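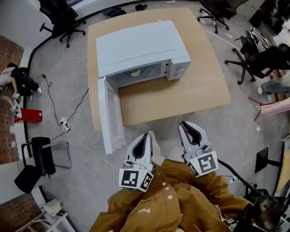 A white microwave oven with its door open.

Windarano Adds Warm Drinks Section to Aron Mobile Guide

LELVILLE, Oct 16, 2009 - Windarano, the publisher of the Aron mobile guide to spirits and mixed drinks, has released a new version of the application with a section on warm drinks. The update is offered at no charge to current users and can be downloaded through the same channel as the earlier versions.

The new section contains 116 recipes, among them toddies, mulled ciders, spiced rum drinks and coffee drinks made with whiskey. Each entry lists the base spirit, the measure, the suggested glass or cup, and a short note on sweetness and strength. Recipes may be sorted by spirit or by the ingredients a user has marked as being on hand. A user who has entered only bourbon, lemon and honey, for instance, will be shown the drinks that call for nothing else.

Windarano stated that warm drinks had been the most frequent request in messages from users since the guide was introduced in February. The first version covered whiskey alone. Gin, rum and brandy were added in later releases, along with the personal shelf, where users keep a record of bottles they own or have tried.

"Our users asked for recipes suited to the colder months and to ordinary kitchens," said Hưng Chu, product manager for Aron. "We tested every recipe in the section at our Lelville office, and the ones that required bar equipment were rewritten or set aside." 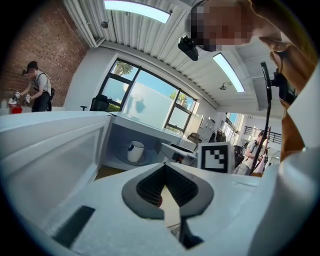

Recipes in the section are divided into three groups according to the method of heating: stovetop, kettle and microwave. The stovetop group is intended for parties and gives amounts for a full pot. The kettle group covers drinks finished with hot water, and most of these take only a few minutes. The microwave group is written for a single serving, prepared in a mug set on the turntable like the white one shown, and directs that the spirit be added after the other ingredients have been heated. Suggested times are given for low, middle and high power settings, and users may save the time that suits their own oven as a note on the recipe.

The release also extends the guide's producer listings. Entries have been added for 31 small distilleries, with visiting hours, tasting fees and the bottles sold on site. Listings for the Greenwood area, which were incomplete in the previous version, have been revised in full. Distilleries wishing to correct or add an entry may do so by writing to the listings desk at Windarano. There is no fee for a listing, and payment is not accepted for placement or for ratings.

Several changes have been made to the personal shelf. Users may now record the price and date of purchase for each bottle, mark a bottle as finished without removing their tasting notes, and send a list to another user by e-mail. The previous limit of 100 bottles has been lifted. Shelves created in earlier versions will be carried over when the update is installed, although Windarano advises users to save a copy of their notes beforehand.

The rating scale remains unchanged. Ratings entered by users will continue to appear apart from those given by the Aron tasting panel, and a bottle must receive a minimum number of ratings before an average is displayed.

Aron is intended for adults of legal drinking age. Users are asked to enter a date of birth when the application is first opened, and recipes state the amount of alcohol per serving. A separate list of warm drinks made without alcohol is included in the new section.

A tasting evening to mark the release will be held in Greenwood next month. Registered users will receive details by e-mail, and places will be assigned in the order in which replies are received.

Questions regarding the update may be sent to the user support desk at Windarano, Lelville.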